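Seabirds are back on Danodside, and in numbers to shout about

The small, windy island of Danodside has had its best seabird season since regular counts began, and the people who spent the summer on its cliffs are still grinning. The final tally, released Thursday by the Tinulport Bird Observatory, puts the breeding population at 3043 pairs across all species. The first count, made after the last of the rats were cleared from the island, found fewer than 1000.

Puffins are the big story. They had vanished from the western slopes completely, and for years the only sign of them was a scatter of old burrows filling up with grass. A few birds landed on the turf five summers ago, stood about for an evening and left. The next year they came back and stayed. Now there are burrows all the way from the landing beach to the old signal hut, and on a calm evening in July the air over the slope was full of birds whirring in with beaks full of sand eels.

Storm petrels have done well too, though they are much harder to see. They come ashore only in the dark, and most of the survey work is done by playing a recording of their purring call at the mouth of a likely crack and waiting for an answer. This year the answers came from places where the night teams had never had one before, including the boulder field under the north cliff and the tumbled wall behind the landing. One pair has even moved in under the step of the observatory's field hut, so close that their chattering could be heard from the bunks.

What changed on the island

Danodside sits nine miles off Tinulport, on the edge of a cold current that brings food up from deep water all through spring and early summer. There was always plenty for the birds to eat. The trouble was on land. Rats came ashore from a wreck several generations ago and went through eggs and chicks every season until only the steepest ledges were safe.

Clearing them took two winters, with teams working on ropes along the cliffs in some truly foul weather. The island has now been clear for six years. Chewed wax blocks are still checked every month from March through October, and every boat that lands has its bags and boxes opened in a sealed room first. It is slow, fiddly work, and it has paid off beautifully.

The plants have responded as well. Thrift and sea campion have spread over ground that used to be bare, and scurvy grass is growing thick in the gullies where the gulls loaf. More plants mean firmer soil, and firmer soil means burrows that hold up through the autumn rains. Wrens are singing from corners of the island that were silent before, and the beetle traps on the south side had to be emptied twice as often as planned.
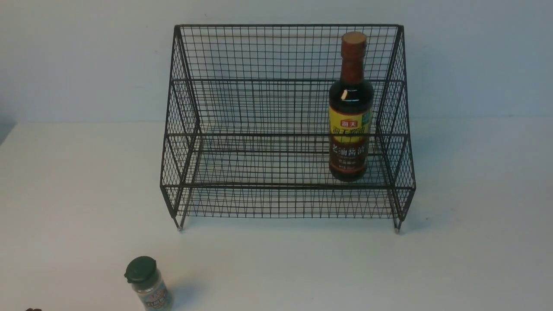 A surprise on the shingle

The season's best moment came early in June, when a survey team walking the east beach flushed a pair of Arctic terns from the shingle. By the end of the week there were 20 pairs on eggs. Terns had not nested on Danodside in living memory, and the nearest colony is on the Jalwood sandbars, a good stretch down the coast.

Two of the adults were wearing leg rings put on at Jalwood as chicks, so at least part of the new colony came from there. That is great news for both places. The Jalwood birds were washed out by spring tides in two of the last four years, and a second colony on higher ground gives the whole local population a better chance.

Terns are bold parents. Anyone who strayed too near the nests was dive-bombed and pecked, and the survey team took to carrying bamboo canes above their heads for the birds to aim at. The east beach was roped off within a day and stayed that way until the last chicks had flown. Thirteen young terns were ringed before they left, and with luck some of them will be spotted on their long trip south. A tern raised on Danodside this summer could be feeding among the pack ice off Antarctica by Christmas, which is a wonderful thing to think about while scraping guano off your jacket.

Not every species shared in the good news. Kittiwakes held steady, with almost 1000 pairs on the north cliff, but many nests raised only one chick, and a long spell of easterly wind in late June knocked some of the lower nests into the sea. Shags were slightly down. The observatory will look at both more closely next year, with extra counts from the water when the swell allows.

Seals, and what comes next

Gray seals are already gathering in the sound for the pupping season. The first pups usually arrive in the last days of September, and the beaches will be closed to landings from then until the new year. Boat trips from Tinulport will carry on around the island in good weather, keeping well out from the pupping coves. Fall is a fine time to go - there are often shearwaters passing, and porpoises feed along the tide line off the southern point.

The next big hope is for Manx shearwaters. A set of nest boxes was dug into the slope above Tokgöz Cove in April, and a speaker has been playing shearwater calls there after dark ever since. Several birds circled low over the boxes on moonless nights in August, and one landed - just for a minute or two, but it landed. The speaker will go back on in March.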